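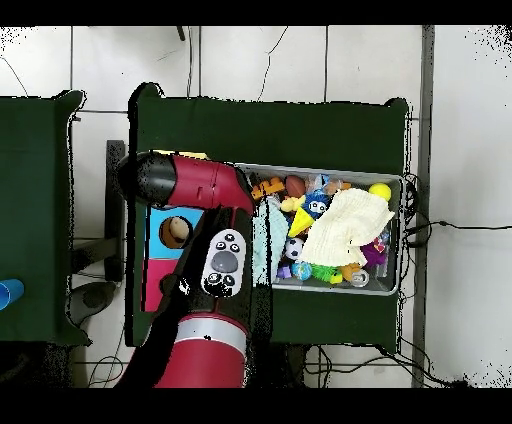 Okay, so we're talking about sheet pan dinners tonight, and mostly about why so many of them come out soggy. I've made every soggy one there is, so I feel pretty qualified! Before I get to food, look at the gray metal bin with the toys in it, low sloping sides, everything crammed in together. Swap the toys for broccoli and chicken thighs and you've got my dinner from the whole first year I cooked this way. Let people laugh, then ask who fills the pan like that. (Hands. Mine goes up too.)

Start with the steam thing. Vegetables are full of water and that water has to go somewhere. If the pieces are sitting on top of each other it just hangs around and you end up with steamed zucchini in a hot oven, which is a sad thing to wait forty minutes for. I want one layer, with some bare metal showing between the pieces. If it won't fit, use 2 pans. I know, more dishes. I line mine with parchment and then I mostly get away with a quick rinse.

Say this slowly, people like to write it down: heat the oven to 425, and put the empty pan in while it heats. Then oil the vegetables in a bowl, not on the pan. You use so much less oil that way - a tablespoon and a half does a whole head of cauliflower if you get in there with your hands. For those of us keeping an eye on what we eat, that's the easiest savings all week, and the cauliflower tastes better for it.

If you preheat the pan, put the parchment down after, and watch your wrists. I have a scar. Show scar if the room is friendly.

Cutting. Hard stuff small, soft stuff big. Carrots and potatoes in little chunks, peppers in wide strips, mushrooms whole unless they're giants. Onions in wedges with the root end left on so they hold together. I used to chop everything to one size since I thought it looked neat, and I got raw potatoes next to black peppers every single time.

Story about Renji goes here. Renji Tamura ran the kitchen at the Moynihan when I was washing pots there, and he used to take my tray out of the oven, look at it, and put it back in without a word. Twenty more minutes. I was always pulling things too early, as soon as I saw the first bit of brown. Wait for the edges to go properly dark. Brussels sprouts especially, the loose leaves should look almost burned and shatter when you bite them. Don't go on too long with this one, last time in Drusia I told the whole walk-in fridge story and ran out of time for sauces.

Meat. Bone-in thighs take longer than nearly everything I'd want to eat with them, so they get a head start. I give them 20 minutes alone, then the vegetables go on around them. Pull the skin off first if you're counting, or leave it on while it cooks and take it off at the table (I leave it on and eat it, I'm not going to lie to you). Use a thermometer, 165 in the thickest part, away from the bone. Shrimp goes on for the last six or seven minutes and not one second sooner. Sausage is the forgiving one. Chicken sausage with apple, red onion and cabbage is what I make when I can't think.

Pause for questions here. Somebody always asks about frozen vegetables. Yes! Straight from the bag, don't thaw them, hotter oven, and give them even more room than fresh.

Sauces, go fast:

Yogurt, lemon, grated garlic, salt. Goes with anything.
Peanut butter, lime, soy sauce, hot water until it pours.
Mustard and a little honey, for the sausage one.
Green stuff: parsley, capers, vinegar, one spoon of oil.

They all keep 4 days in a jar. Sauce goes on after cooking, on the plate. If you put the honey one on at the start it burns and you'll be soaking that pan until the weekend.

Leftovers. Cold roasted vegetables are good in an omelet, or chopped up small with lentils and the last of the yogurt sauce. The microwave makes them limp, so use a dry skillet for a couple of minutes if you've got the patience. My kids take the cold potatoes to school in a bag like chips and I've stopped arguing.

Mention the recipe sheet by the door, and that the oven time on the cauliflower recipe is wrong on the old one from June. It should say thirty-five minutes. Thank Endia for the samples and for lending me the good knives.

Then tasting plates out, lemon wedges on the side, and keep the peanut one on its own table with the allergy card in front.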